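Visita ao dia aberto da padaria Brabec, em Clusside
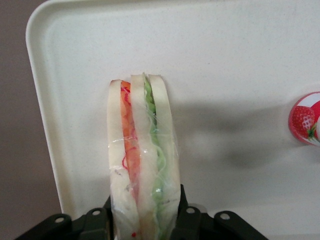 Fui ao dia aberto da Brabec com a Zinhle Kekana, que trabalha comigo na cooperativa e andava há meses a falar nisso. A padaria fica em Clusside, na antiga zona dos armazéns, e abre as portas ao público uma vez por ano. A inscrição faz-se pelo site em abril e as vagas acabam depressa. O estacionamento é gratuito mas fica do outro lado da linha do comboio, e é preciso atravessar pela passagem inferior.

À entrada deram-nos touca, bata e protetores para os sapatos. Quem tem barba leva também uma rede. Relógios, brincos e anéis ficam num cacifo. O nosso grupo foi guiado por Darren Bickerstaff, chefe do turno da noite, que falava baixo e às vezes se perdia com o barulho das amassadeiras. Aconselho ficar à frente.

A visita começa nos silos de farinha. Há dois, um para trigo branco e outro para integral, abastecidos a partir do moinho de Gromstead. A farinha é pesada automaticamente e passa por um peneiro antes de chegar às amassadeiras. Cada amassadura do pão de forma leva 300 quilos de farinha. Provámos um pouco da massa-mãe que usam no pão de centeio, bastante ácida.

Seguem-se a divisão, o descanso e a fermentação final. A câmara de fermentação é húmida e abafada e ficámos lá pouco tempo. O pão de forma passa ali 66 minutos antes de entrar no forno. Perguntei se o tempo mudava no verão e o Darren explicou que preferem baixar a temperatura da água da massa e manter o relógio igual, para não atrasar o resto da linha.

O forno é de túnel e vê-se apenas a entrada e a saída. O arrefecimento interessou-me mais do que esperava. O pão sobe por uma espiral muito lenta até perder calor suficiente para ser fatiado. Se for cortado cedo demais, o miolo cola às lâminas e a fatia rasga.

A última parte foi no laboratório, com Tímea Sipos. Mostrou-nos como medem o volume do pão e como comprimem uma fatia para avaliar a frescura ao longo dos dias. Falou também da côdea e da razão por que o pão endurece mais depressa no frigorífico do que no armário. Uma senhora do grupo discordou e a conversa prolongou-se até sermos chamados para sair.

O almoço está incluído e é servido na cantina do pessoal: sopa, sanduíches e fruta. Há opção vegetariana, mas convém indicá-la na inscrição. Na loja da fábrica comprei dois pães de centeio e um saco de farinha integral. Só aceitam cartão.

A visita dura a manhã inteira, quase sempre de pé, e há escadas metálicas junto aos silos. Não se pode fotografar na zona dos fornos. A Zinhle quer agora ver o moinho de Gromstead, que recebe grupos por marcação. Já pedi o contacto na receção e fico à espera de resposta.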